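Butcher Block Counters: The Questions I Get Most

Filed under: Kitchen, Wood Care, Ask Me Stuff

I put butcher block in my kitchen in January and wrote one short post about it, and my inbox hasn't been the same (102 emails at last look!). So I'm answering the repeat questions in one place. I'm a home cook with a sander, so take me for what I am.

What oil do you use?

Plain food grade mineral oil from the drugstore. I tried a fancy tin of board cream too and liked the smell, but it went fast and I'm cheap. If you want a harder finish you're looking at a tung oil or a varnish, and those are a whole other weekend.

How often do you oil it?

Every day for the first week, then once a week for a month, then whenever it looks thirsty. I flick some water on it. If the water beads up, I leave it alone. If it soaks in, out comes the rag. The strip by the stove needs it more than the rest, and I have no idea why the corner by the fridge never does.
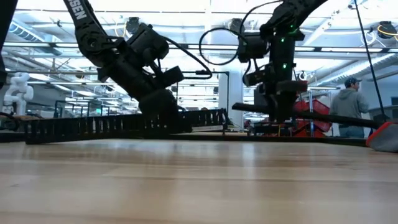 Can I cut right on it?

You can if yours is oiled. Please don't if it's varnished, you'll slice through the finish and water gets under there and then you have a gray patch forever. My friend Tanko Garba cuts straight on his and loves all the scars. I use a board, mostly so I can carry the onions to the pan.

Glossy or matte?

I went matte and I sort of regret it! Glossy wipes down so much easier. But matte hides scratches, and you can fix one spot without redoing the entire top. With a glossy finish you usually have to sand the whole run and start over, and with six feet of counter plus an island, no thank you.

How do you get stains out?

Coarse salt and half a lemon, scrub, leave it a few minutes, wipe, dry, oil. That took care of beets and red wine for me. Turmeric, no. Turmeric I sanded with 100 grit and then went finer until it felt like the wood next to it. Black rings under a wet can are the iron reacting with the wood, and the stuff for those is oxalic acid. Wear gloves and read the label.

Will it warp?

It can, if it's screwed down too tight. Wood gets wider and narrower with the seasons and it needs room to do that. Ctibor Paulík, who put mine in, used slotted brackets underneath, 8 of them, and oiled the bottom as well as the top. Lots of people skip the bottom. Also keep an eye on the edge over the dishwasher, all that steam.

What about around the sink?

This is the part I'd think hardest about. I have a drop-in sink and I'm still in there with a towel like a crazy person. If you want an undermount, seal that cut edge really well and then seal it again.

Last updated March 27, 2019

Related posts
My Asgate kitchen, before and after
Sanding without crying
Cast iron care for lazy people
Open shelves: one year in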